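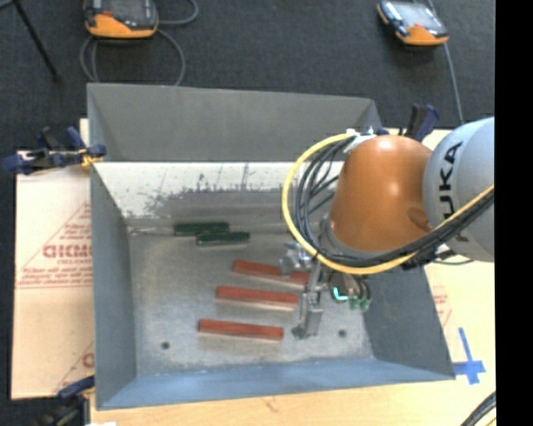 Figure 3. The KUKA arm over the metal bin, with three bars and two green-handled tools on the floor of the bin.

3.2 Bin Setup and Trial Procedure

The student teams in the Endora course shared one workcell. Each team wrote its own grasp planner and ran it on the same arm and gripper. The bin is an open sheet-metal box with walls that slope outward, held in place with bar clamps (Figure 3). We kept the clamps on for the whole term. In the pilot run the year before, the bin shifted when the fingers touched a wall, and the teams lost a lot of lab time to recalibration.

Two kinds of objects were used in the trials reported in this section. The first is a plain rectangular bar. Bars that lie side by side are hard to separate when the gap between them is narrower than a fingertip. The second is a hand tool with a dark green handle and a thin shaft. Most planners found the handle without trouble, but several chose a grasp too close to the shaft, and the tool then turned in the fingers during the lift.

A trial began when the team lead pressed start and ended when the bin was empty or the planner gave up. Teams were not allowed to move objects by hand during a trial. If the arm stopped on a force limit, the attempt was logged as a failure and the arm was sent home before the next one. Gemechu Yimer reset the bin between trials. Na-rae So kept the log and checked it against the controller record at the end of each session.

Over the term the five teams made 2,241 grasp attempts. We left out 46 of these where the log and the controller record did not agree. Team Collon changed its planner after the December review, so its attempts before and after that date are listed separately in Table 2.

Walls were the most common cause of a stop. A bar lying close to a wall leaves little room for the outer finger, and the planners from teams Dirau and Choo handled this by pushing the bar toward the middle first. The push added time to each attempt. We return to this cost in Section 4.1.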